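Bench rules for two-arm sorting: do they hold up?
Report by Yara Chamoun. Supervisor: Brynhildur Hafstein

2. What the rules say

The Handham code of practice is 1,065 words long and was last changed in April. It asks for a clear zone round the arms, cables kept out of the reach of the grippers, and a start layout that anyone could set up again from the written sheet. I was told it was "common sense". I am less sure. The clear zone has no width given, and "out of reach" is never defined for an arm that carries its own cables.
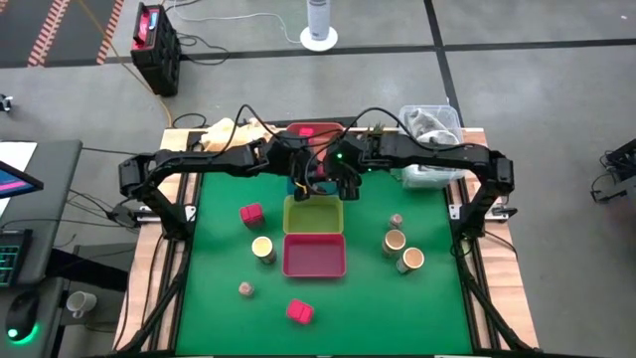
Figure 1. The bench, with both arms over the column of bins.

Rule 2 wants cables tied back. Those on our arms loop over the forearms, and I can't say whether that passes. Overgaard, the other guide I read, is stricter but only talks about single arms. Neither says what to do when two grippers come close together, and to me that is the first thing a rule for this kind of bench should cover.

3. Objects

The code says items should be "of ordinary household kind".

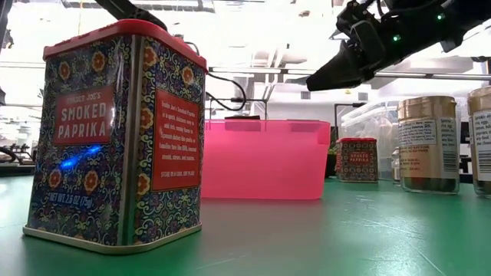 That phrase lets in almost anything. A shiny lid and a patterned tin are ordinary in a kitchen and may still be a poor choice for a camera, and a glass jar raises a safety question the code skips completely. I would want a list, with glass on a separate line.

4. Layout

The sheet names each item but gives no positions. Two people could follow it to the letter and end up with different benches. Signing the sheet, as we must, proves very little.

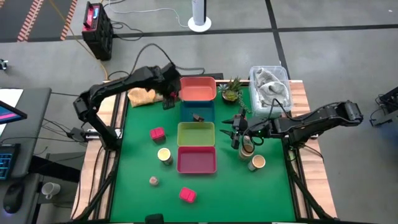

Figure 2. Arms apart, small items on both sides of the bins.

I would keep the cable rule, once reworded, and drop the signature until the sheet has a grid on it. Brynhildur disagrees about the signature. Her comments are in the appendix.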